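Subject: Re: [rig-users] Spares and fingertip budget, second bench
From: Dragica Gashi
To: rig-users list

Min-kyu Woo wrote:

> Before I send the request up I need one number for consumables and one
> for capital. At present I have three spreadsheets and they don't agree.
> Randa's has printed parts at nil because "we make them ourselves".
> Gerardo's has two complete spare grippers. Mine has neither.
>
> Can somebody who uses the bench say:
>
> 1. do we need whole spare grippers or only fingers
> 2. what do we allow for brackets and cables
> 3. does the second bench need its own printer
>
> The form closes at the end of March and Mi-kyung wants to read it first.
>
> Min-kyu

Min-kyu,

Answers in your order, then some points your form has no box for.

1. Fingers only, plus one complete gripper shared between both benches. I went back through the fault log. Of 69 stoppages since the rig was commissioned, 2 were put down to the gripper body. The rest were fingertips, cables, brackets or software. Gerardo's two spares per bench would sit in a drawer until the firmware no longer matched. If the Sitora lead time goes past 6 weeks again I would change my mind, so please get that in writing with the quote. Last time it was given over the phone and we could not hold them to it.

Fingertips are a different matter. The pointed ones wear at the tip and the ribs start to split behind the contact face. Both types should be on the consumables line, bought or printed, and counted per pair. Nobody fits a single new finger against an old one and gets a usable calibration.

2. Randa is right that we print the brackets, but filament and machine hours are not nil. The wrist bracket has been through several versions and each change of sensor means a new one for both sides. I would put 300 against printed parts for the year, including failed prints, and keep it separate from fingertips so we can see which one runs over.

Cables: buy made-up leads from Brennan in the longer length. Ours run outside the arm and take a bend at every wrist move, and the short ones pull at the connector when the arm is fully forward. Add proper clips to the same order. Tape is acceptable for a trial and should not be in the parts list for a permanent bench.

3. No. One printer is idle most afternoons. What the second bench needs is table area and storage, and neither is on any of the three sheets.

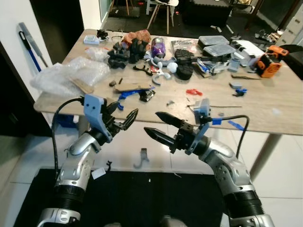

I would ask for a bench at least half as deep again, a separate parts trolley, and stacking boxes with lids, enough that each arm's spares have their own. Packaging should go straight into a bin at goods-in. It takes up reach that we have paid for. I have no figure for the trolley yet. Drorness list one that would fit beside the table leg, but I have not checked whether the castors lock.

Other items:

- Protective sleeves for the bellows joints. Not urgent, but a replacement bellows means a visit from the supplier, and the visit costs more than the part. Quote wanted.

- Test objects. We have been using whatever is to hand: canisters, offcuts, printed hooks, the ball. That has been fine for teaching. For comparing the two benches we need identical sets, bought twice on the same order. Low cost, consumables line.

- Service contract. The Sokarus offer covers arms only and excludes end effectors, which is where our faults are. I would leave it out for the first year and hold the money as contingency. Mi-kyung may see this differently, as she had to deal with the last uncovered repair.

- Floor matting. The existing mat covers the standing position at the front. Please allow for the same at the second bench.

If you merge the sheets, use Randa's as the base. Her part numbers are current. Mine still has the old wrist bracket in it and should be deleted.

I can go through the quotes with you any morning before 10.

Dragica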